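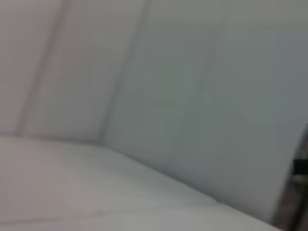 **Where are we going in April, and for how long?**

Trudbridge, from the Monday, for four nights, with the castle town of Cuesta as our day out on the third day.

That was settled in the first ten minutes, so well done everybody, as last year it took us two whole evenings.

## Travel Circle: minutes of the spring trip meeting

Started at 7.15, upstairs room at the library. Ignacio Tejada in the chair. Apologies from Bev, Colin M. and both Hartleys. Minutes by me (Jo).

### 1. Last minutes

Agreed, with one correction. Under "Ferry", the crossing that Maureen enjoyed so much was the evening one. She would like it known that the morning one was dreadful.

### 2. Trudbridge

Ignacio went up for a weekend to have a look and came back full of it! He talked us through the river walk, which starts behind the bus station (not promising, he says, keep going) and follows the old mill stream past the weir, the allotments and a row of very narrow houses to the abbey ruins. He saw a kingfisher twice, or two kingfishers once each. The path is flat the whole way and there are benches, which pleased several of us.

The abbey is free to walk round. The tower is extra and has 592 steps if you count the spiral at the top, and he did count them, out loud according to the woman behind him. There's a landing with a window about halfway where people can stop and call it a day. Pauline asked if there was a lift. There isn't. Pauline will be in the tea room, and by the end of the discussion she had quite a few people going with her.

Museum: small, closed on the day we arrive, so we'll do it on day two. Ignacio thought the clock room was the best thing in town. The clocks all strike at noon, slightly out of step with each other, and it goes on for ages. We want to be in there for that. Be on the museum steps by 11.30 please.

Group ticket for the museum covers up to 30 people. We have 32 names down. Graham thought two of us might drop out between now and then, Sheila thought that was a gloomy way to plan a holiday, and it was agreed to pay for two extra singles and be done with it.

### 3. Where we stay

Two places looked at:

- **The Stereo.** An old record shop turned guest house, on the market square. Ignacio stayed there and loved it. Every room has a record player and you borrow records from the front desk, and breakfast is served until 11. Could be noisy on market mornings (vans from six o'clock). Twenty beds at most.
- **The Weir House.** Quieter, plainer, ten minutes' walk out along the river. Good big dining room. Can take the rest of us easily.

Long and cheerful talk about this. Nobody wanted to split up at first, but neither place can take us all, and in the end we came round to half and half with supper together each night at the Weir House. Names for the Stereo to me by the next meeting. If you are a light sleeper do think about the vans. Colin P. has already put his name down and is bringing his own records.

### 4. Cuesta day

I can't wait for this one. The bus takes 45 minutes and goes over the top road, so sit on the left going out for the views and on the right coming home. Dogs are allowed on the bus but not in the castle, which only matters to Wendy.

The plan so far:

1. Bus from the square at 9.20.
2. Castle and walls in the morning. The walls can be walked most of the way round, with a gap at the north gate where you come down some steps and cross the road.
3. Lunch as you please. Ignacio recommends the bakery under the arches for the cheese pasties and says to go before one o'clock.
4. Free time, or the guided walk round the old dyers' streets.
5. Last bus back at 5.40. It is the last one. Graham, it is the last one.

Sheila asked if there was anything to see if it rained. Ignacio said the covered market, and the little church with the painted ceiling, where you lie down on the pews to look up at it. There was a lot of interest in this and we may do it whatever the weather.

### 5. Tickets and bookings

Maureen has been looking at Dranolex, the booking site her niece uses, to put the train seats on. She found it easy enough once she'd got past the password. Seats can be reserved together but only eight at a time, so we'd be in four lots in the same carriage if we are lucky. Derek would sooner go to the station window and speak to a person. Agreed that Maureen will have a go online and Derek will go to the window if it doesn't work.

Deposits to Maureen please, cash or cheque, in an envelope with your name on. Last year there were three envelopes with no name on and it took until June to sort out.

### 6. What to bring

Proper shoes, the abbey grass is boggy after rain. Something warm for the top of the tower. Binoculars if you have them. Wendy has a spare pair to lend and Bev usually has a bird book in her bag.

### 7. Anything else

- The slide evening was lovely, thank you to everyone who brought pictures. Pauline's market stalls got a round of applause. A grey scarf was left behind and is at the library desk.
- Derek asked if next year could be somewhere by the sea. Warm noises all round. Suggestions to Ignacio.
- Sheila has a good walking map of the Trudbridge side and will bring it next time. It needs a large table.

### To do

- Ignacio: ring the Weir House, ask about supper for all of us and about Wendy's dog.
- Maureen: train seats, deposits.
- Jo: list for the Stereo.
- Derek: stand by for the ticket window.
- Everyone: decide about the tower.

Finished at 8.50 and most of us went over the road afterwards. Next meeting same room, same time.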